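Projects > Student Reports > Two-Arm Sorting Cell
5 min read

Two-Arm Sorting Cell: Report on the Drawer Fault

Eun-seong Yoo, Tincuța Husar, So-yul Pyo
Supervisor: Busisiwe Mnguni
May 26, 2025

1. Background

Our project was to program two robot arms to sort colored cubes on a shared table. Red cubes go in the white tray and green cubes go in the drawer of the small cabinet. Blue cubes go on the gray plate. The left arm serves the plate and the right arm serves the tray and the drawer. All of the work in this report was done in simulation, using the Tetis simulator and a task planner we wrote ourselves, which we call Terkow. The real cell was not part of the project.

The original plan was to report on sorting speed. In April we found a fault in the drawer step, and most of the remaining time went into that, so this report is mainly about the fault.

2. What went wrong

The drawer step has three parts. The right arm pulls the drawer open, places a green cube in it, and pushes the drawer closed. In some runs the arm started to push while the gripper was still inside the drawer. The fingers hit the inner front wall of the drawer, the whole cabinet slid back on the table, and the simulator reported a contact force far above the limit we had set.

The planner did not stop. It marked the step as done and sent the arm on to the next red cube, using the old position of the cabinet. In the worst run the forearm then struck the cabinet top. On real hardware this could have damaged the gripper or the drawer, and a person with a hand near the cabinet could have been hurt.

We ran the full task 76 times with the first version of the planner. The fault showed up in 30 of those runs. It never showed up when the left arm was switched off.

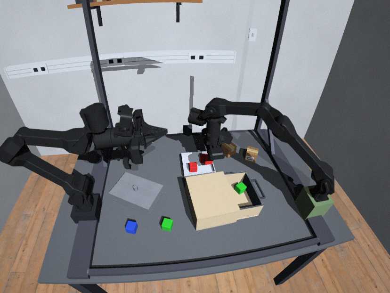 Department of Mechatronics, Student Projects Group

Each run used the same layout. The cabinet stands just in front of the tray, so the right arm has to work in a small space and often passes over one to reach the other. We chose this layout to keep everything for the right arm within easy reach. It also meant that a small shift of the cabinet mattered a lot.

3. Finding the cause

We first suspected the gripper model. Tincuța replaced it with a simpler one with shorter fingers, and the fault still appeared. We then lowered the speed of the closing move. The force went down, but the arm still pushed too early.

So-yul added time stamps to every message between the planner and the arm controllers, and this gave us the answer. Both controllers sent a "move finished" message on the same channel, and the message did not say which arm it came from. If the left arm finished a move over the plate while the right arm was lifting out of the drawer, the planner took that message as coming from the right arm. It then sent the closing command too early.

There was a second problem. The force limit was set in the simulator, but Terkow only wrote the warning to the log. No part of our code read it.

4. Changes

We made 2 changes to the planner. Every message now carries an arm name, and the planner ignores any message that does not match the arm it is waiting for. A force warning now stops both arms, and a person has to clear it before the run can go on.

We also added a check on gripper height before the drawer is closed. If the fingers are below the top edge of the drawer, the closing move is refused. Sun-ja Seol from the Lelturico lab suggested this after reading our log files.

We repeated the full set of runs with the new version and the early push did not occur. The force stop was triggered 3 times, each time by a cube dropped on the edge of the tray. Those stops were correct.

5. What is still open

The planner still does not measure where the cabinet is. If it is moved for any reason, the arm will go to the old position. Eun-seong started on a position check using the simulated camera, but it is not finished and is not in the submitted code.

We also did not test a lost message. With the new rule the planner would wait forever, which is safe but not useful. A time limit should be added before anyone tries this on the real arms.

The log files and both planner versions are in the Ahn folder on the project drive.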